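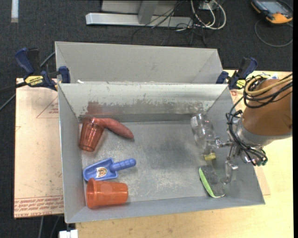
2 min read · 692 views

Metal bins for the play corner, keep or repaint?

flisley_attic
Finally got two of the big gray metal bins up on the table and I love them already! The front one has the red tumbler, the orange cup, the blue scoop with the sticker still on it, and that sweet potato thing everybody fights over. The back wall is chipped down to the metal though, and there's a reddish-brown stain in the corner. Sand and repaint, or leave it?

hirlow55
Leave it!! Scuffs are half the charm. I've had mine out every April for years.

pemska
Disagree, sorry. Chipped paint and little kids don't mix. If you don't know how old it is, get a test kit before anyone plays in it. Mine was 129 kronor from Eskildsen, worth every bit.

hirlow55
OK, fair, test first. But if it's clean I'd still skip the paint — it'll only scrape off again.

flisley_attic
Test kit ordered! Would a liner work in the meantime? The sides slope out, so a flat sheet won't sit right.

pemska
Cut felt for the floor only, 60 by 40 did it for mine. And scrub that stain before you decide it's rust.

tubs_and_tins
Jealous of the scoop — is the handle ridged all the way down?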